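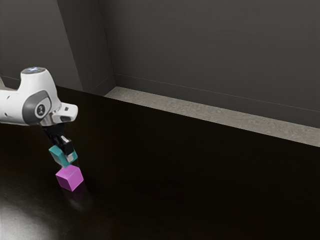 *White arm, black gripper, and a small bluish-white light on top.*

# Wind-up and pocket power: your questions

I get so many lovely messages about the hand-crank radios and torches I write up here that it seemed time to put the answers on one page! Last tidied up June 7, 2020.

## How long do I have to wind for?

It depends on the radio. My Arnora gives me 18 minutes of speech radio from one good minute of winding, with the volume kept low. Music played loud eats it up much faster (worth it, though!).

## Can I charge my phone from one?

A little, yes. The Bowen has a USB socket and I've squeezed a short call out of it on a hillside, which made my whole weekend. For a proper charge, take a power bank as well – your arm will thank you.

## Which torch do you carry yourself?

The Ritach. It weighs 200 grams, fits in a coat pocket and makes a wonderful whirring noise that my nephews adore. Bleddyn Samuel wrote in to say the older model had a stiff handle, and he's right, so look for the one with the folding crank.

## Mine has been in a drawer for years. Is it dead?

Try winding it for five minutes, leave it overnight and wind it again. Sohail Baloch brought his Ellton back that way after two goes. If it still fades straight away, the little battery inside probably needs replacing.

## Are they waterproof?

Most cope with drizzle. Keep the rubber flap shut over the sockets and don't drop it in the lake.

## Will you be testing any more?

Oh yes! I've got a wind-up lantern on the way for our July camping trip, and I'll post how it gets on – burnt sausages and all.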